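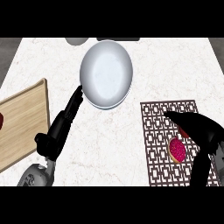
Chambi 2.5 update: energy timer changed?

mulstead_mo
17 Jul 2024
Since the update my energy takes 9 minutes a point to refill. It was 5 before. Anyone else on Android?

Ukau
Same on my tablet. Patch notes only mention new hats and a fix for the crash on level 40.

pebbledash
Mine is still 5. Are you both logged in with a Rosus account? I play as a guest.

mulstead_mo
Logged in, yes. Have been since May.

tinribs
It's always been 9 once you pass level 40. Not a bug.

Ukau
I'm on level 38, so it can't be that.

tinribs
Then check your clan. Ours lost its refill bonus when two members left.

pebbledash
The clan bonus is for coins. It does nothing for energy, it says so on the clan page.

tinribs
Not on mine it doesn't.

mulstead_mo
Logged out and tried as a guest. 5 minutes. Logged back in, 9 again. I've sent Rosus a ticket.

Ukau
Don't clear the app data while you wait. I lost two chests that way.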